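Where Do All the Books Go?
Speaker notes – Angus Maihi
Kakden Readers' Day, 19 January 2020

Before starting: water, clicker, glasses. The other glasses. Check with Pravesh that the lapel mic is off until I reach the lectern, given what went out over the speakers in September.

OPENING

Good morning. Thank you to Pravesh Van der Merwe for the introduction, parts of which I recognised.

I'm going to talk about shelving. I don't mean carpentry, so anyone who came for the carpentry has time to slip out during the next slide. I mean the business of deciding which book goes beside which other book, and what that does to a household.

(Pause. If someone leaves, wish them well.)

My qualifications: eighteen years behind the counter at Breklow Books, where everything had a section and every section had an argument going on inside it. Then retirement, and my own shelves at home, where I discovered I'd been giving customers advice I had never once followed.

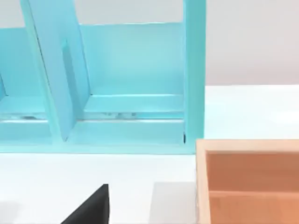
When I finally made a list of what we owned, it came to 954 books. My wife had guessed three hundred and I had guessed "not that many". We'd been married a long time by then and it was good to still be able to surprise each other.

Show of hands: who alphabetises? Who goes by subject? Who goes by colour? Be kind to the colour people. They are easy to make fun of and they can usually find their books faster than I can find mine. "It was a blue one" is the commonest inquiry in bookselling, and they are the only people on earth equipped to answer it.

THE FOUR SYSTEMS

1. By author. Looks rigorous, works beautifully for novels and falls to bits the moment you own a cookbook. Where do you file the community fundraiser spiral-bound with forty contributors and a recipe for tuna mornay on every second page? In our house it went under T.

2. By subject. My preference, and the cause of most of my trouble. Tell the story of the book on the history of salt. Food? Chemistry? Trade? It spent a winter in Travel on the strength of one chapter about Poland. I bought a second copy because I couldn't find the first, and the second copy is now in Food, where it looks very settled.

3. By size. Sneered at, but gravity is on its side. If your shelves are fixed then some of this has been decided for you already. Atlases go where atlases fit.

4. By when you last touched it. The heap beside the bed is this system in its purest form. Scholars of office paperwork take it quite seriously. Whatever you used last goes on top, and the bottom of the heap is made up of things you'll never read and will defend with your life.

(Drink of water. Don't mention the Proust yet.)

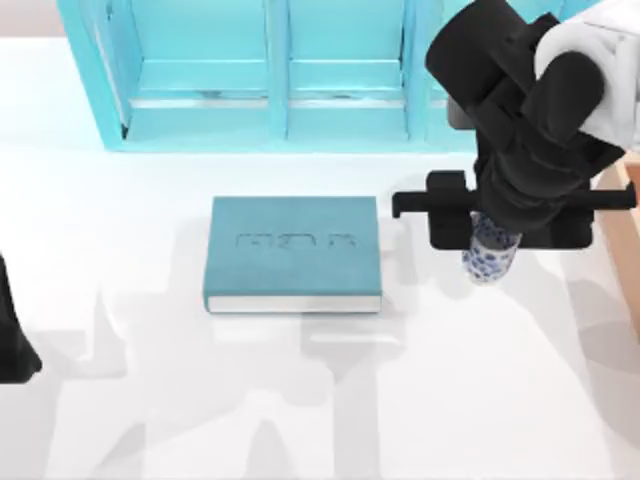
Most people run two systems at once and think it's one. Ours was subject in the living room and size in the hallway, with a border region near the bathroom door where neither government had control. If you live with another reader you may also have separate territories. Do not merge them in the first year. Pravesh and his brother merged theirs when they shared a flat and there's a dictionary they still can't discuss.

THE CULL

Slow down here, people write things down in this bit.

I went through the lot over 11 evenings. I used the Mousavi method, so called because I learned it from a customer by that name at Breklow, who had moved house more often than anyone I've met and got it down to a fine grumpy art. You take the book off the shelf, open it in the middle and read one page standing up. If you want to sit down, it stays. If you find you're reading it in order to be fair to it, it goes.

It is quite brutal on presents. It's also brutal on anything you bought after hearing an interview on the radio. I lost nearly all my economics.

(Proust here. All the volumes stayed. I did not open any of them in the middle. Wait for laugh, move on regardless.)

The total that left the house was 138. I'd like to report a feeling of lightness. What I felt was mild suspicion that the neighbours had taken them out of the recycling, and two of them later turned up in the neighbours' window, facing out. 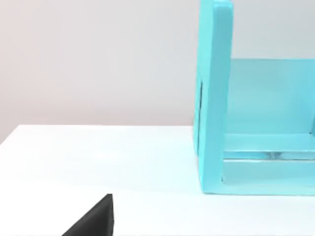
What should you do with books no charity shop will take?

Old encyclopedias, outdated textbooks and anything that smells of the shed should go in paper recycling, with hard covers torn off first if your council asks for that. Ring before you load the car.

I've put that in because it gets asked every time, and always by someone with an encyclopedia. You have my sympathy. We had one too. It had a very confident entry on Yugoslavia.

LENDING

A lent book is a shelving decision, you've just used somebody else's shelf. I keep a notebook by the door with title, borrower and month. People do look a bit wounded when I get it out. They get over it, and so far I have had every book back except the one I lent to the person who suggested the notebook.

If time is short, skip the bookplates story and go straight to Gandano.

THE GANDANO STORY

Gandano is the holiday house my in-laws rented every summer, and it had one shelf. On it were whatever the last lot of guests had left behind: thrillers with the final pages gone soft from the beach, half a set of Dickens, a manual for an outboard motor. No order at all. I read more there in a fortnight than I did at home in a year, the outboard manual included, and I have never owned a boat.
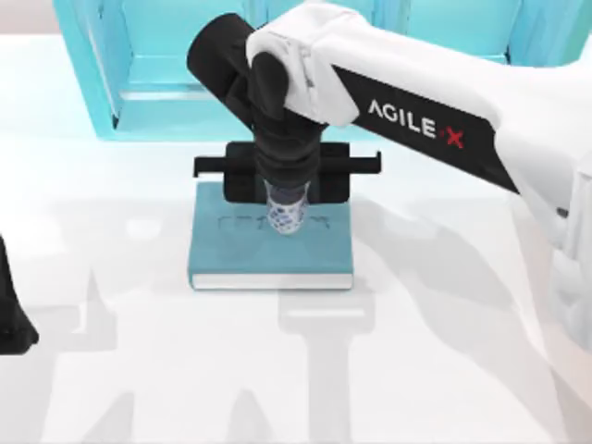 I came home one January determined to have a shelf like that, and put twenty books in the spare room in no order whatever. By Easter I'd alphabetised them. I don't remember doing it.

So I've no cure to offer. My wife now has charge of the spare room and puts things back upside down now and then to keep me humble.

QUESTIONS

Repeat each question into the mic. Someone will ask about e-readers: say I own one, it's very good, and I can't find it.

Swap table is by the side door until noon. Take as many as you like. Please do not tidy it.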